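Two Arms and a Drawstring: Living With the Väisänen Bench Pair

Reviewed March 3, 2024
Category: Workshop and small business automation
Verdict: 4 out of 6

I run a small packing business in Husutcombe. We put small things into small bags, and then we put the small bags into boxes. It is the sort of job people assume was handed over to machines some time in the last century, and I have enjoyed correcting them at weddings.

So when Billovska, who supply most of our tape, began offering the Väisänen Bench Pair on a monthly hire, I signed up. The brochure shows the arms handling glassware in a room with excellent plants. My unit doesn't have plants. It has a table, a kettle and a great many drawstring bags.

What you get

The Bench Pair is two arms on a shared base that stands at the edge of your table. Each arm ends in a two-fingered gripper. You also get a control box, a tablet with a cracked-egg sort of hinge on its stand, and a printed manual translated by someone with a strong sense of duty. Hire is £3,000 for the quarter, delivery included, and somebody from Billovska will come and level the thing for you. I would take them up on that. The one time I nudged the base with a trolley, the arms spent a morning reaching confidently for a spot a thumb's width from everything.

Software is by Ivunell and comes as a subscription inside the hire price. You teach it a task by moving the arms through the motions yourself, again and again, until it has the idea. Ivunell suggests 20 goes for anything rigid. For cloth the manual says "more", and leaves you alone with that.

Hard things first

I started with the simple stuff: blocks, cartons, a box placed in line with another box. It is very good at this. It picks up a foam block as though it had been thinking about foam blocks all week, sets it down square, and goes back for the next. Left alone with rigid items it will carry on all afternoon, and the noise is no worse than a fridge with something on its mind. If your business consists of moving boxes from the left of a table to the right of it, stop reading and hire one.

Then bags
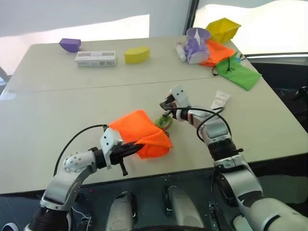 Cloth has no fixed shape, which we all know from making beds, and the Bench Pair has to work it out afresh every time. A bag can be inside out, folded under itself or lying on its own cord. The software's answer is to have one arm pin the fabric while the other goes looking for the bit that matters. On a good run this is lovely to watch. On a bad run it is like watching a man look for his glasses with his glasses.

Colour seems to help. Bright bags on a plain pale table gave me far fewer sulks than our natural cotton ones, which it regards as a rumour. Ivunell's help pages do mention contrast, under a heading about lighting that I read only after a week of swearing. Strong daylight is its other weakness. Our wall glares in the morning, so I now run the fiddly jobs after lunch and let it have boxes before then. It is the first colleague I have had who is worse before noon than I am.

The grippers themselves are a fair compromise. The fingers are narrow enough to get at an edge of fabric and firm enough to keep it. They aren't fond of anything slippery. Glossy packaging slides out with a little sigh, and I gave up on sachets altogether. Billovska will sell you softer finger pads, and I suspect that everyone ends up buying them.

Cords

This was the part I cared about. Filling a bag is easy enough for a person, and pulling it shut is easier still, but doing it all day is hard on the thumbs. I wanted the machine to hold the bag with one arm and draw the cord with the other.
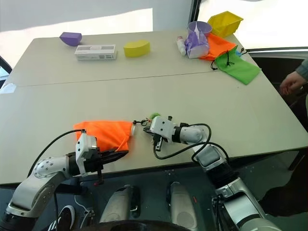
It can be taught. It took me most of a fortnight, and I'd put the success rate at "often", with a wide choice of failures for the remainder. The favourite is closing the fingers on the air just beside the cord and then drawing that tight with great ceremony. Cords with a knot or a toggle are easier for it than bare ends, so if you have any say in the bags you order, order those. Pale cord on a pale table is hopeless.

Pulling force is set with a slider that goes from a feather to a leaf, and then quite suddenly to a horse. I found my spot just short of the horse and wrote it on the tablet in marker pen.

Small grumbles

The cables loop outside the arms. They have plenty of slack and I haven't managed to snag one, but you do become aware of them, and they make wiping the table a more thoughtful business than it used to be.

The tablet logs itself out if you make tea.

The stop button is large, red and in the right place, and works every time I hit it. I have hit it in anger only twice.

Support from Ivunell is by message, polite and quick. They asked me for recordings of my failures, and I had those in bulk.

Should you hire one?

For boxes and blocks, yes. For cloth, yes if you are patient and can choose your bags to suit it, and if you have someone nearby to straighten things out when it loses heart. It isn't faster than me at a drawstring. It does carry on doing them after I've gone to sit down, though, and my thumbs have stopped clicking.

I've taken it for a second quarter. The natural cotton bags are back with me by hand, and the finger pads are on order.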